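Notebook, Drostthorpe bench, 8th February

Chore list, cloth items. Still no policy I would trust with a shirt. Kunov handles towels on a bare table – a bed with a tile mat is harder, as the fingers catch on the joints.

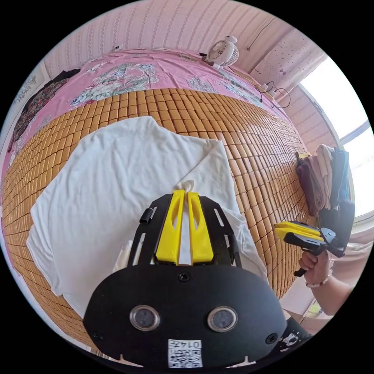
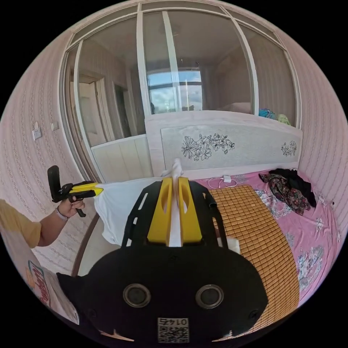
White fabric pinched in yellow fingers, both views.

Grasping is fine. Regrasp after the first fold is the weak step: 5 good out of 9 on Campbell. Rerun with slower close before September.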